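Mornside zoning board continues Korkdale Road hearing to November

The Mornside Board of Zoning Appeals voted Thursday to hold open the public hearing on a plan to turn the former Korkdale Road furniture warehouse into a mixed commercial building. The board asked the applicant, Aranda Properties, for a revised parking layout and a new drainage drawing before it takes up the matter again.

The hearing started at 7 p.m. and ran past 9.

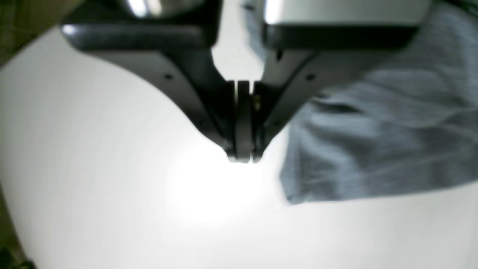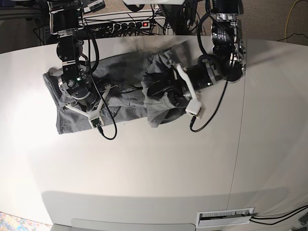
Aranda is seeking two variances. The first would let it provide fewer parking spaces than the village code calls for. The second would allow a loading area on the east side of the lot, where the code requires a planted buffer between a business use and the houses on Adent Lane.

The warehouse has been vacant since the furniture company moved its stock out of the village. It sits in the light business district, where offices, workshops and small retail are permitted without special approval. Residents who came to speak about the uses themselves were told that the board has no say over them as long as they fall under the code. Only the variances are before the board.

Under the plan, the building would be divided into 16 units. Most would be rented as office or workshop space. A unit of 3,000 square feet at the front, facing Korkdale Road, is set aside for a store or a café. The applicant's attorney said no lease has been signed for that space and that the final use would depend on who comes forward.

Parking took up most of the evening. The attorney argued that the units would be busy at different hours and that the code's formula counts every one of them as if it were full all day. The village's planning consultant agreed that some reduction could be justified but said the traffic study submitted with the application was thin. It covered weekday mornings only and left out the afternoon school pickup on Adent Lane. The board asked for afternoon counts to be added.

Several neighbors spoke against the loading area. Their main concern was early deliveries. One resident said trucks serving the old warehouse used to idle on the street before 6 a.m. and asked that any approval limit delivery hours. Another asked whether the loading area could go on the north side, next to the rail cut. The applicant's engineer said the grade on that side drops 4 feet and would need a retaining wall. He said he could price it – he had not done so yet – and bring a sketch to the next session.

Two speakers were in favor. Both said the building had been empty too long and that the village could use the tax revenue.

Drainage also came up. The rear of the lot floods in heavy rain, and water runs into the backyards at the low end of Adent Lane. The plan shows 3 dry wells under the parking area. The village engineer's memo says the soil tests behind that number are out of date and should be repeated. The applicant agreed to do new tests.

The board did not take a vote on either variance. A motion to keep the hearing open passed without objection. Written comments will be accepted at Village Hall until noon on the day of the next meeting and will be made part of the record. Comments already sent in do not need to be sent again.

If the variances are granted, the project would still need site plan approval from the Board of Trustees. That would involve a separate public hearing, and the trustees could attach their own conditions on lighting, signs and landscaping. If the variances are denied, Aranda could come back with a smaller plan or build only what the code allows.

The full application, including the floor plans and the traffic study, can be read at the clerk's counter during regular hours. Copies are available for the usual per-page charge. The revised drawings will be added to the file when the village receives them.

Also on Thursday, the board approved a side yard variance for a porch on Adent Lane and postponed a fence application at the owner's request.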